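Plumb Lines and Pencil Marks: Your Questions on Hanging Shelves and Pictures

Written by Miroslava Zakharchenko for the Dunville Home Repair Library. Last looked over in September.

Do I need a laser level?
Probably not. Stores love to sell them. For one shelf or a row of frames, a plain bubble level does the same job. Check it first, though: set it on a shelf, note the bubble, flip it end for end and look again. If the two readings disagree, the level is off, whatever the package claims.

Does knocking on the wall find a stud?
Sometimes. I have been fooled by it often enough that I stopped trusting it. Studs are commonly 16 inches apart on center, but older houses in Dunville were built by people with their own ideas. Find one edge, find the other, and mark the middle.

Are cheap stud finders any good?
Mixed. Ours beeps at pipes and at thick patches of joint compound. Run it across the same spot from both directions. If it gives you two different answers, believe neither and drill a tiny test hole where the shelf will cover it.

The box says the anchor holds 300 pounds. Can I believe that?
I wouldn't plan around it. Numbers like that depend on the wall, the direction of the pull and how neatly the hole was drilled. For anything heavy, go into wood.

What about adhesive strips?
Fine for a light frame on smooth, clean paint. I would not put a mirror on them, and I would not put anything on them over a bed.

Should I draw on the wall or use tape?
Deok-su Cheon, who runs our repair nights, is a tape man. I think tape stretches and drifts. A soft pencil pressed lightly gives you a line you can come back to, and most of it comes off with a clean eraser. Skip ink of any kind – it can bleed through fresh paint.

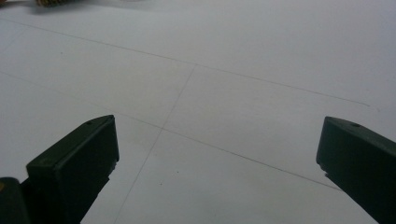

Faint pencil lines on a matte white surface.

My line is level but the shelf looks crooked. Why?
Your ceiling may be the one that's crooked. Measure down from it at each end. If the gap changes, you can split the difference or stay true to the level. I stay level, since books roll and vases slide.

Can I borrow tools from you?
Yes, 2 at a time, for up to 20 days. Drill bits are not lent out. Bring your card to the front desk.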